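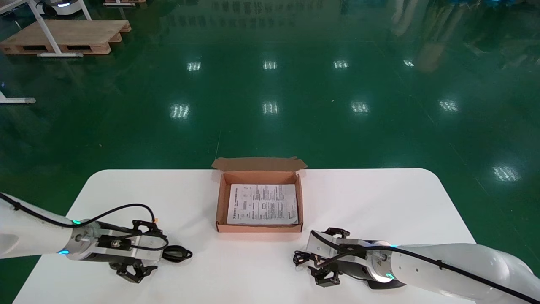

What tension should I string at for the indoor season?

Drop two pounds from your summer number and play three sessions before you touch it again. I get this one every September, so I'm putting it at the top where people will see it.

Now, the ladder! Nadhirah wrote to the list last night and I promised her a proper reply, so I've pasted the main part of her message below.

> Hi all,
>
> I played my first two ladder matches at Lirnstead this month and I'm confused about the scoring. My first opponent wanted a full third set and my second said it's always a match tiebreak. We also lost the court at 9 with the second match at 5-5, and we couldn't agree who was ahead. Is this written down anywhere?
>
> Also, has anyone tried the Trokon balls on the indoor courts? They felt awfully slow to me.
>
> Nadhirah Santoso

It is written down, Nadhirah, but on the old site, and I don't think anyone has looked at it since we moved bookings over to Clidia. Ladder matches are two sets with a match tiebreak to ten if you split them. A full third set is fine if you both agree before the warm-up and you've got the court time, which you mostly won't with a 60 minute slot (I've managed it once, against someone who was in a bigger hurry than I was).

As for the match that stopped at 5-5, you play a single tiebreak for that set the next time you can both get a court. You don't replay the set, and whoever won the first one keeps it. If you can't find a time within two weeks it goes down as unfinished and you both stay on the rung you were on.
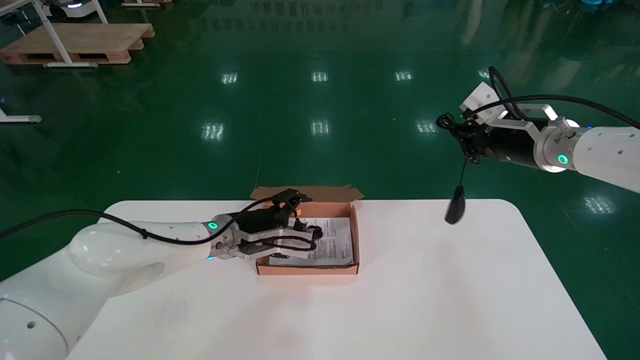

The same goes for anyone who gets hurt partway through, by the way, unless they'd like to concede. Please put the score in that evening if you can, even a partial one – I'm still chasing results from August and it makes the rungs look crazy.

On the balls, I'm with you! I used the Trokons for four matches and they fluffed up by the end of the first set every time. My serve is not fast enough to give anything away. A few people on the upper rungs like them because the rallies go longer, so the rule stays as it is: the challenger brings a new can and picks the brand, and if your opponent hates it you can swap by agreement.

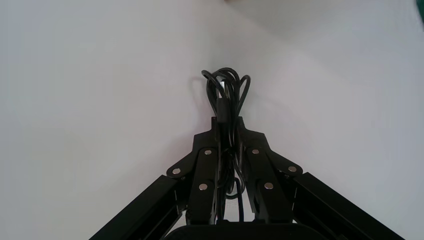
*Coiled black cable, held in a gripper.*

One more thing, the Sveinbjörnsson Cup doubles. Entry is open to any pair on the ladder, mixed or not, and the draw is capped at 16 pairs. We have 9 so far. Reply to me directly with both names and please don't reply to the whole list, my inbox can't take it. First round matches can be played any time before the end of October.

See you on court, and bring a sweater for the early slots.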